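Pascal Kleinschmidt was already talking about vinegar when I got my coat off. He has dyed wool and cotton in the back half of his shop in Denlow for nine years, and his Thursday evening class, which started with six people at one long bench, now has a waiting list.

We met to talk about yellow. It's his favorite color and, he says, the one most beginners get wrong.

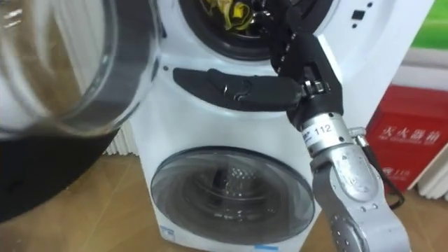
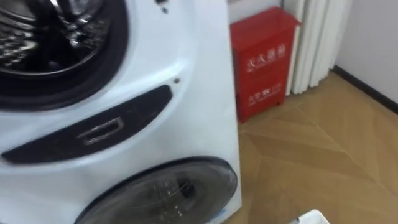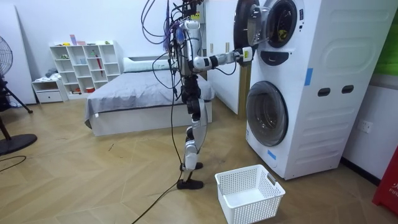
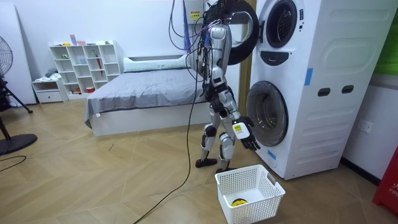
The stacked washer-dryer, from four viewpoints.

"People think yellow is the easy one," he told me, pulling a drawer of sample cards onto the bench. "You boil some onion skins, you get yellow, everybody's happy. And then in June it's beige!" The cure is patience before the dye pot ever comes out. He scours his cloth for hours, lets it sit in alum overnight, and only then starts thinking about color.

His great love is weld, a tall, scruffy plant that most gardeners pull up. He grows two beds of it behind the shop and dries it in bunches over the stairs. The yellow it gives is so bright that I laughed out loud when he unrolled a length of it – it looked like something from a candy store.

The recipe he uses most came from a notebook he bought at a flea market in Nandus. There are 249 recipes in it, written in three different hands, and he's still working his way through. "Some of them are terrible," he said cheerfully. "Number 40 smelled so bad I had to sleep at my sister's. But the person who wrote the yellows knew everything."

So what should a beginner do? Start with wool, he says, and weigh it dry. Keep the pot below a simmer. Use rainwater if your tap water is hard, and write down every single thing, even the weather.

Aftercare gets him just as worked up. Cool water, mild soap, no long soaks, and dry it out of the sun. "A good yellow will last longer than you do if you don't cook it."

This spring he's dyeing 700 grams of fine yarn for a weaver named Tsegaye, who wants five yellows that shade into each other without a visible step. He has four. The fifth was hanging by the back door when I left, and he went over twice to look at it before he said goodbye.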